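Notebook, snack bin work, November, morning into early afternoon

Picking up from the last entry, where I said I would believe in the tall bin when I saw it survive a month. Still waiting. The proposal on the table is that we stop sorting the packaged snacks by kind and put everything into one open container, chips and candy and all. Hryhorii calls it the Lakatos layout, after the supplier whose flyer he got it from. The flyer says it suits "any assortment." I have my doubts about any sentence with "any" in it.

What I wanted out of the session was simple. Does a small candy packet end up anywhere sensible when it shares a bin with big snack bags? My feeling before starting was that the small stuff sinks and the big stuff bridges over the top, and that you then have a bin that looks full and is mostly air. I wrote that down beforehand so I couldn't change my story afterward.

Container choice: an open beige box, upright, toward the back left. I would have taken the shallow Drarnex tray. A tall box hides what is at the bottom, and we have had that argument before (see the Fadesberg shelf, 38 packets past date when we finally emptied it, all of them at the bottom). Overruled. Fine.

Bags are the usual mix from the cupboard. Weighed the lot on the kitchen scale first: 419 g with the packaging. I don't trust the last digit. The same lot put back on after lunch should give the same number and I have never once had that happen with this scale.

Dark snack bag by the beige box, then the Fox's mint blossom candy packet:
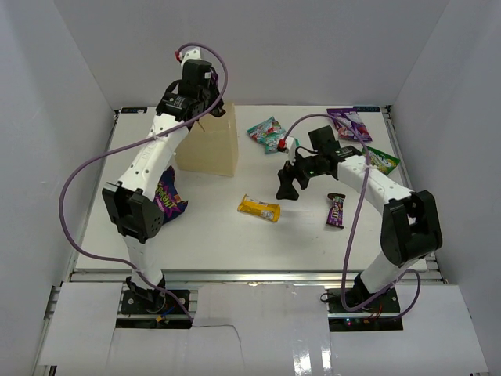
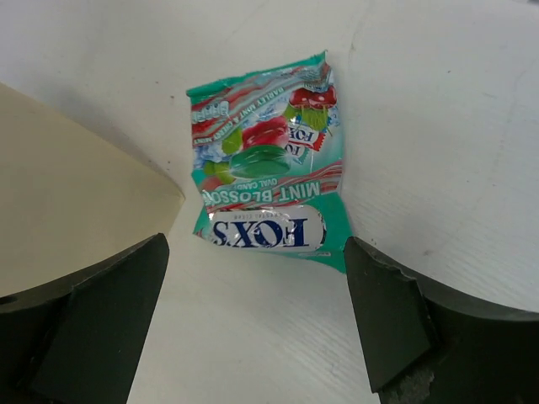
Đạt Sầm read the first half of this over lunch and disagrees with me about the tray. His point is that small packets slide around in a shallow tray every time it gets carried, and that at least in a tall box they stay put, even if they stay put at the bottom. He also thinks the Fadesberg business was a dating problem and would have happened with any container, because we never wrote the dates on the front. I'll grant him the second part. On the first I'd like to see somebody carry both across the room before we call it settled.

Wrinkled film is the other thing I keep coming back to. A small candy packet with a lot of crinkle in it doesn't have one thickness. Press it and it's one number, let go and it's another. So when the flyer says the box holds "100 small items," I want to know whose items, and pressed by whom. I tried to work out a fill figure on paper and gave up after two lines because it depended entirely on how hard I imagined squeezing.

Same complaint about labels. The idea with the single bin is that you can read the names from above. With a candy packet the name is on one end, and whether you can read it depends on which end is up and whether the film has folded over the lettering. Upside down is readable if you already know what it says, so it works for us and for no one who is new. The old Skumano cards clipped to the rim did that job better and cost us nothing.

Things I'm not convinced of, for whoever picks this up:

One bin saves space. It saves footprint. We haven't measured anything else.

Big bags first, small packets after. Sounds right, but it means taking every small packet out whenever a big bag is added. Try small packets in a cup of their own inside the box.

Upright is better than on its side. Maybe. On its side you could at least see the back.

To do before anyone orders more boxes:

- Carry test, tray against tall box, same contents, 3 trips each. Đạt can do the carrying, seeing as it's his claim.
- Dates in marker on the front of everything, whatever container wins.
- Weigh again on the other scale and write down both readings, even if they disagree.
- Ask Hryhorii whether the flyer gives inside or outside dimensions. It doesn't say on the front page and I can't find the back page.

Left the sorting rule as it was for now, candy on the top shelf, bags below. Cards are back in the drawer under the scale.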